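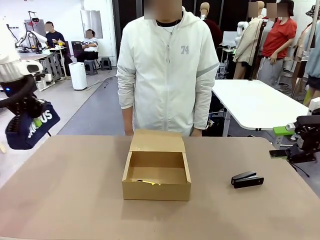 28 September 2019
Packing notes, box trial, continued from June

Still not convinced by the one-piece box. The Dallier people keep telling us the attached lid saves time, and it may, on a bench where the operator has a clear table and one item to put in. Try it with a full order and the lid is in the way of everything you reach for. It stands up nicely along the back when the fold is fresh. After 50 or so openings the crease goes soft and the lid starts leaning in over the contents. I have now seen this on two batches, so I don't accept that it was a bad carton.

Stapler: went back to the black one. The claim from Coltness was that a desk stapler would do for closing the paper sleeve and that we could stop buying tape. Maybe. It closes the sleeve fine. What it does to the inside of the box when somebody drops it in on top of the goods is another question, and I'd like that answered before we write it into the instructions. For now the stapler stays out on the table, to the right of the box, and does not travel in it. Please don't "tidy" it into the box at the end of a run. I spent half of one afternoon in June looking for it.

Small items. These wander. One small thing alone in a box this size slides to whichever wall is lowest and then hides behind the front edge, and the person checking from the front side swears the box is empty. We had 5 boxes reported empty in the last round and 2 of them were not. So the count of "missing" pieces in the Nevmont summary is worth very little, in my opinion, and I said so. Checking should be done from above, with the lid right back.

Suggested fix is an insert. I have heard this before. An insert costs money, takes up a shelf, and has to be folded by the same people who say they have no time to fold the box. If someone wants to try it, cut one from scrap first and bring me the result before ordering anything.

Riihimäki board sample: feels stiffer in the hand, which proves nothing. Needs the same open and close test as the others, same table, same person folding if we can manage it.

Sheet total stands at 364 openings across all boxes. I don't trust the middle part, where the handwriting changes and every crease is suddenly rated "good."

To do:
redo the crease ratings for the middle part
mark the front wall of each box with a pencil F
ask Dallier what they mean by "normal use"
more staples, the short kind, the long ones go through and catch fingers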